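CORAU GARDENS HOMEOWNERS ASSOCIATION
Minutes, regular board meeting
December 12, 2024
Held in the clubhouse, small room (big room had the choir)

Called to order a little late, waiting on keys. Quorum present. Minutes from October approved with one fix: "drainage easement" not "drainage basement."

 Stepping stones on the lawn, then the patio edge and light. 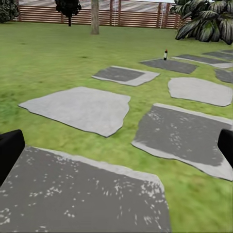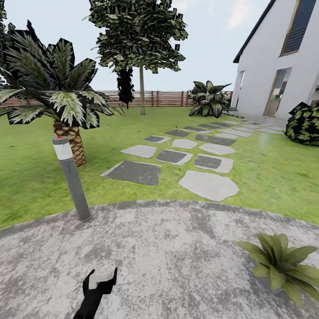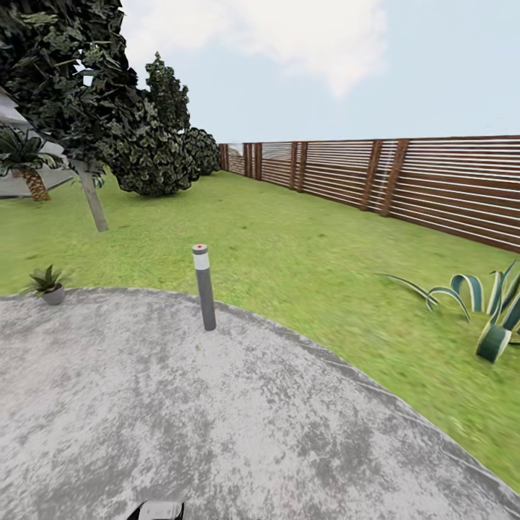

1. Reports

President: nothing new. Reminder that board email is for board business. Recipes please go to the social list.

Finance: operating account fine. Reserve account fine but the roof study is coming and will not be free. Late dues down from last quarter. Two households on payment plans, both current. Question about why the bank fee went up. Fee is for paper statements. Moved to go paperless, seconded, passed. Secretary to fill out the form.

Management company: Brakosano sent written report, no rep tonight. Gate motor serviced. Work order backlog is shorter. Board not happy that calls after hours still go to a full voicemail box. Letter to go out asking for a fix in writing before the next meeting.

2. Water bills

Most of the evening. Common area water bill over 30 percent higher than same period last year. Rates went up a bit but not that much. Possibilities discussed:
- leak on the main irrigation line by the lower lot
- controller running the old summer schedule
- pool autofill sticking

Meter check was done once with everything shut off and the dial still moved, but somebody may have been running the clubhouse dishwasher so doesn't count. Do it again, late evening, dishwasher off, ice maker off.

Cellow gave a price for leak detection. Apaza gave a lower one but it doesn't include digging or patching. Long back and forth. Some want to just do the meter check first and spend nothing. Others say every month we wait is another bill. Moved to do meter check this week and, if dial moves, go ahead with Cellow without another vote. Seconded. Passed, 4 in favor, 2 against.

Owner in attendance asked if the city gives credit for leaks. Yes sometimes, needs repair receipt and before/after bills. Keep all paperwork.

Controller: winter schedule should have been set in October. Unclear if it was. Whoever has the code for the box please send it to the secretary, the one on the sticker doesnt work.

3. Parking, lower lot

Same complaints as before. Guest spaces being used as storage for second and third cars. Unit 23 has asked in writing for a permanent guest space for a home health aide. Board is sympathetic, but can't assign guest spaces under the current rules. Could do a renewable permit. Discussion of whether a permit hung on the mirror would be enough or if a sign is needed. Permit is enough.

Moved to issue renewable permit, seconded, passed, no one opposed.

Towing: warning stickers first. The old ones leave glue on the glass and we got an angry letter. Order the peel-off kind.

Painting of the lines put off until spring, too cold for it to set right.

4. Clubhouse rentals

Deposit has not changed in years and does not cover a cleaning. Proposal to raise it. Objection that it will stop people renting for kid birthdays. Counter that its a deposit, they get it back. Went around on this. Tabled, bring numbers on what cleanings have cost.

Oven still has one dead burner. Fridge to be emptied before the holidays, anything without a name gets tossed. Notice to go on the door.

Thermostat cover keeps getting pried off. Leave it off, set limits in the menu instead.

5. Landscape packet

Ran short on time. No vote tonight. Comments only:
- want to know about leaf drop and roots on anything planted near pavement
- stepping stones need to be level enough for walkers and canes, or add a proper path too
- light color, warm not blue, for the bedrooms that face that way
- no new irrigation until item 2 is sorted out

Send comments to the secretary in writing and they'll go in one list. Back on the agenda next meeting.

6. Insurance renewal

Premium going up again. Broker is getting other quotes but warned not to expect much. Carrier wants proof the dryer vents were cleaned. They were, reciept is with Brakosano, need a copy. Carrier also wants handrail on the back steps of the clubhouse tightened. Easy fix, put in work order.

Owners should check their own policies for loss assessment coverage. Put a line in the newsletter, plain words please.

7. Open forum

- Barking, upper building. Board can't act without a written complaint with times. Form is on the bulletin board.
- Package theft, mail area. Camera asked for again. Cost and privacy rules to be looked at, goes on next agenda.
- Recycling bins overflowing after holidays every year. Ask hauler about one extra pickup in the first week.
- Thanks to whoever fixed the squeaky side gate.
- Holiday lights down by end of January, same as always.

8. Action items

Secretary: paperless form, landscape comment list, permit, notice for fridge
President: letter to Brakosano re voicemail, call hauler
Finance: cleaning costs, old water bills side by side
Facilities: meter check, controller code, handrail work order, stickers

Next meeting in January, same room unless choir moves. Date will be posted by the mailboxes.

Adjourned after motion and second. Chairs stacked, lights off.

Submitted by the Secretary. Draft until approved. Corrections to the board email.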